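**Interim report to the Holloway Fund**
Kiltdale and Hencombe Community Meals Project
Submitted 2026-01-18 by Bernadette Lyons, Project Manager

## 1. Purpose of this report

This report sets out progress in the first half of the grant period, spending to date, and the matters on which the Fund's guidance is requested. It follows the headings agreed in the grant letter. The final report will be submitted in June with the full accounts.

## 2. Summary of progress

The project provides a weekly shared lunch at each of 2 sites, Kiltdale Parish Rooms and the former infants' school at Hencombe. Both lunches are now running. Kiltdale opened on schedule. Hencombe opened three weeks late owing to a fault in the kitchen extractor, which the landlord repaired at its own cost.

Lunch is open to any resident aged 60 or over, and to carers of any age. Guests are asked for a contribution but no one is turned away if they cannot pay. The menu is a hot main course with bread, followed by fruit or a pudding. Vegetarian meals are prepared at every sitting, and other dietary needs are met where notice has been given.

The Kiltdale lunch has 22 regular guests, which is the number the room can seat in comfort. A waiting list has been opened. Hencombe has space for further guests, and the transport arrangements described in section 4 are intended in part to fill it.

## 3. Food supply and kitchen practice

Bread and dry goods are bought from Cislow Wholesale under a rolling order that can be changed up to the evening before delivery. The arrangement has worked well, although two deliveries to Hencombe were left at the wrong entrance and had to be carried across the yard. The driver's instructions have been amended.

Fresh vegetables are bought locally. Prices for onions and carrots rose during the autumn, and the cook at Kiltdale adjusted the menu to make greater use of squash and cabbage. Guests' comments on the change were mixed, and the leek and potato pie has been restored at their request.

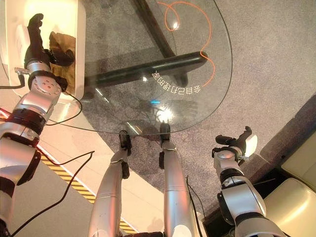

Both kitchens were inspected by the district council's food safety officer. Kiltdale required no further action. At Hencombe the officer asked for a second probe thermometer and a clearer system for labelling opened goods in the refrigerator. Both points were dealt with within the week and the officer has confirmed this in writing.

Surplus portions are offered to guests to take home. A written procedure covers cooling, labelling and the time within which the food must be eaten.

## 4. Transport

Several residents of the outlying farms cannot reach Hencombe by bus, as the return service leaves before lunch has ended. Reginald Benavides, who coordinates transport for the project, has set up a shared car scheme with drivers drawn from the village. All drivers have supplied copies of their licence and insurance. Mileage is paid monthly on receipt of a signed sheet.

The bus operator has been asked to consider a later departure. No reply had been received when this report was prepared.

## 5. Expenditure

| Item | Budget (£) | Spent (£) |
|---|---|---|
| Kitchen equipment | 2000 | 2000 |

The equipment budget has been spent in full. It covered a replacement oven at Hencombe and new serving dishes for both sites. Food, transport and room hire are within budget, and the ledger for these headings is attached as Annex A.

## 6. Matters for the Fund's attention

The Fund is asked to agree that any underspend on room hire at Hencombe arising from the late opening may be moved to the transport heading. No increase in the total grant is sought.

The Fund is also asked to confirm whether the guest survey should be carried out before Easter or held until the final quarter. The questions are attached as Annex B, and large-print copies have been prepared for both sites.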